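Mulwood > Get involved > Paid sessions > Teaching the arm

Come and teach a robot arm to lay the tea things (paid, no experience wanted)

Posted 25 December 2022 by Tomás Keogh

Yes, I know what the date says. I'm at my mum's, the dinner is in the oven, and I promised Tamer this would be up before the New Year, so you're getting it now while I've got the kitchen table to myself.

I run the teaching sessions at Mulwood. We've got two arms on a long bench and we need people to come in and show them how to do things with food, plates and bottles. Mostly toy food, because real tomatoes don't survive a week of it. You sit down, you take hold of the controls, and you drive the arm through a small job: pick that up, put it on there, let go, back to the start. Then you do it again. The arm's movements get recorded along with what its wrist camera saw, and later on Tamer Abu Hammour feeds the lot into training and tells me which bits were any good.

There are two ways of doing it and you'll get a go at both. One is by hand, where you hold the arm itself and walk it through the motion (it goes slack and lets you, it's a bit like leading a very polite horse). The other is with the remote, a smaller arm we call the Hullent after the people who built it for us. You move the little one and the big one copies. Most people like the Hullent better after the first half hour. I don't, but I've got big hands.
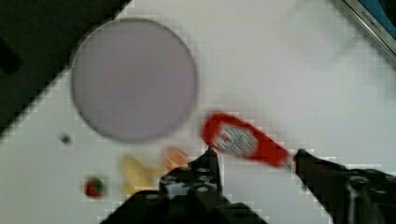 The bit I most want help with is the grab. Getting the arm over to roughly the right place is easy and we've got loads of that already. It's the last few centimetres where people differ, and where I'd like to see lots of different habits. Take the red bottle with the white label, which comes up in a good many of the jobs. It lies at a slant, fatter at one end than the other, and you have to bring one finger up to it and the other round to the far end without barging into the yellow and orange bits next door. Some of you will go in slowly and fuss over it. Some of you will swoop! Both are fine by me, and I really do mean that, so please don't come in thinking there's a house style to copy.

What a session looks like

You'd come for a morning or an afternoon. I'll show you the stop button first, then you get a practice run that doesn't get kept, and after that we start recording. We're aiming for 100 good runs from each person, spread over however many visits you need. A good run is one where the thing ended up where it was meant to. Dropped it? Fine, press the pedal, we mark it as a miss and put everything back. We keep the misses too, in a separate pile.

Between runs you move the pieces about yourself. Please be messy with this. The first lot of people (lovely, all of them) set the table so neatly that the arm got very good at one layout and hopeless at everything else, and Tamer went quiet for an afternoon. So shove things about, turn the bottle the other way, put the big round disc somewhere daft.

There are breaks, there's a kettle, and there's a decent chair now. I'd ask you to leave your phone in the locker while we're recording, as people reach for it and the arm reaches with them.

Who I'm after

Anyone over eighteen who can sit at a bench and use at least one hand comfortably. Left-handers, please, please get in touch, we've hardly got any of you. Same goes for anyone who has never touched a games controller. Glasses are fine. If you've got a tremor or a stiff wrist and you'd like to try it, write to me and we'll sort out the set-up together, the Hullent can be made lighter or heavier to move.

You don't need to know anything about robots. If you do know about robots you're welcome as well, but you'll have to put up with me explaining the pedal.

Pay and practical things

It's £200 for the full set of runs, and we pay by bank transfer at the end of the week you finish. If you stop partway you get paid for what you've done. Bus fares are on us, keep your ticket.

We're in the Sabbagh building, Unit 151, up the ramp and round the side. The front door says Cillex on it, that's the firm downstairs, and they're tired of letting my people in, so do use the side one. It's step-free all the way and there's an accessible loo on our floor.

What we keep: the arm's movements, the wrist camera video, and a number in place of your name. The camera points at the table. Your hands might stray into it when you're moving pieces, and if that bothers you we can pause it while you do. You can ask me to take your runs out any time before they go into training.

We did a first round in November and ended up with 322 runs, almost all of them from right-handed blokes who work in the building. You can see why I'm asking more widely.

How to put your name down

Use the contact form and put "teaching" in the subject. Tell me which hand you use, whether mornings or afternoons suit you, and anything you'd like me to know about getting in or sitting comfortably. No CV. I'll write back once I'm home and have eaten my way through the leftovers.

Tomás

Contact | Copyright Mulwood 2022 | Back to top

Recent from Mulwood
Notes from the November round
Wanted: someone to look after the bench two mornings a week
Finding the side door at Sabbagh
Why we keep the misses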